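### 3. Sample handling and thermal stability measurements

The Fenwood variant of the chaperone was expressed in a standard bacterial host and purified in two stages, first on a nickel column and then by size exclusion. Fractions were pooled only where the ratio of absorbance at 260 nm to that at 280 nm was below the limit set before the work began. The pooled protein was divided into 60 aliquots and stored in the buffer used for the final column, with no glycerol added. Glycerol was left out on purpose - it raises the apparent melting point of this family and would have hidden small differences between variants.

Unfolding was followed by the change in intrinsic tryptophan fluorescence as the temperature was raised. Each variant was measured on 3 separate preparations. The full set, including the Flindon and Harries variants, gave 1,633 usable curves. Curves were rejected if the baseline before the transition sloped by more than the agreed amount, or if the sample scattered light before heating.
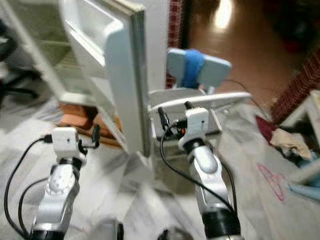
Welington Batista, commenting on a draft of this section, objected that a sloping baseline may itself carry information, as the loose N-terminal arm can move well before the core unfolds. We accept the point in part. Rejected curves were therefore fitted again with a three-state model, and the results are kept apart from the main set.

The second fit changed the ranking of the variants very little. Fenwood remained the most stable and Harries the least, while Flindon moved closer to Fenwood when the intermediate state was allowed. The width of the transition was more sensitive to the choice of model than its midpoint, and we do not draw conclusions from it.

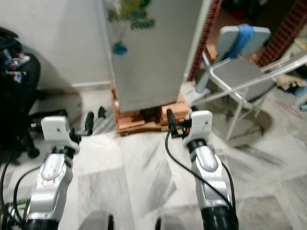 **Figure 1.** Robot arms and grey cabinet.

Binding of the client peptide was tested at a single salt concentration, 400 mM, at which the chaperone does not form larger assemblies. Under these conditions the Irkby mutant, which lacks the hinge loop, still bound the peptide but released it slowly after ATP was added. The loop is thus not needed for capture. Whether it acts directly on release, or only by holding the two domains at the right angle, cannot be settled from the fluorescence data alone. Crosslinking across the hinge was tried with one reagent and gave mixed products that could not be separated on the column used.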